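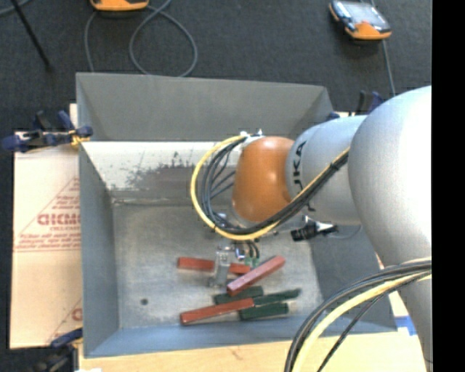

The student arm over the picking bin, with red and green bars on the bin floor.

Flindutton Robotics Club - progress report to the Fandbridge education fund
Period covered: through the end of June
Prepared by Notburga Pichler, club advisor

Work in this period went almost entirely into the bin picking project. The students' task is to have the arm lift bars out of a metal bin and sort them by color, with no one touching the controls once a run has started.

The bin is now clamped in place. In the spring it shifted whenever the gripper touched a wall, and we lost two weeks to recalibration. The position has held since the clamps went on.

The students logged 164 pick attempts, of which 100 ended with the bar in the correct tray. Most of the misses were bars lying against each other or overlapping. The gripper closes on two at once, or pushes the one it wants under its neighbor. Bars that lie apart are rarely a problem. Gashaw's group is rewriting the part of the program that chooses which bar to go for first.

Cable routing took longer than planned. The bundle at the wrist pulled tight when the last joint turned past a certain angle, so Palik set a software limit there. This costs us some reach in the corners of the bin - we can work with that for now.

Attendance was steady. Four students have finished the safety training and may run the arm with an advisor present. Two more still have the written part to do.

Spending is within budget. The remaining equipment money is set aside for spare gripper fingers, and we ask to carry it over into the fall.

Next period: repeat the pick test with the new program, then start on mixed bar sizes.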